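Anell hospital parking goes up in June

I nearly choked on my tea when the letter came. Parking at Anell Hospital jumps from $6 to $9 a visit, and I'm there more than most (bad knees, runs in the family).
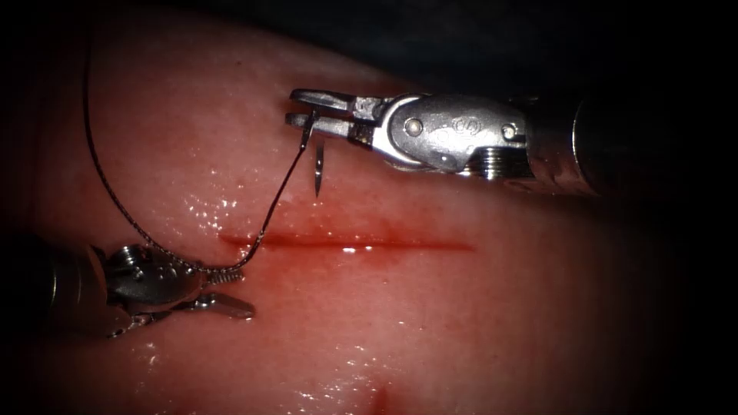
What's changing

Plidis, which runs the lot, is also closing 200 spots beside the surgical wing while it repaves. That's where I always park!

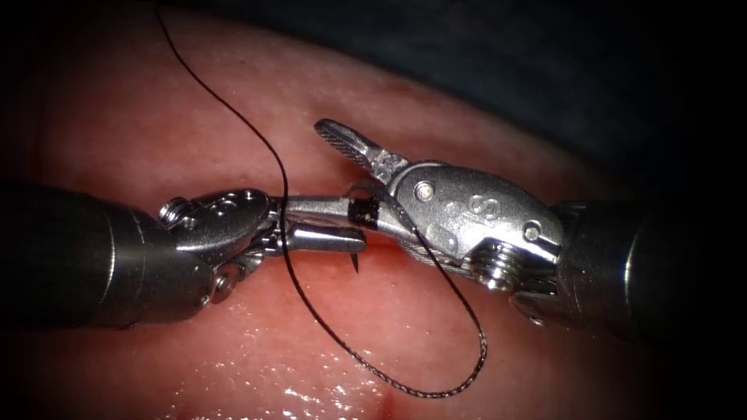
Can I still get a weekly pass?
The front desk will keep selling them at the old price until the end of June.

The Zeleke Street neighbours aren't happy either, as they reckon we'll all end up out front of their driveways. Their petition has 3,000 names, mine included. 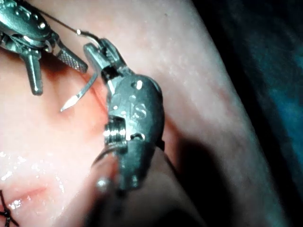
1 min read

If you'd sooner skip the whole mess, the Brodico shuttle leaves the library every half-hour and it's free. I tried it last week and got a seat both ways, though the driver does love his country music. Bring a jumper, the air con is fierce.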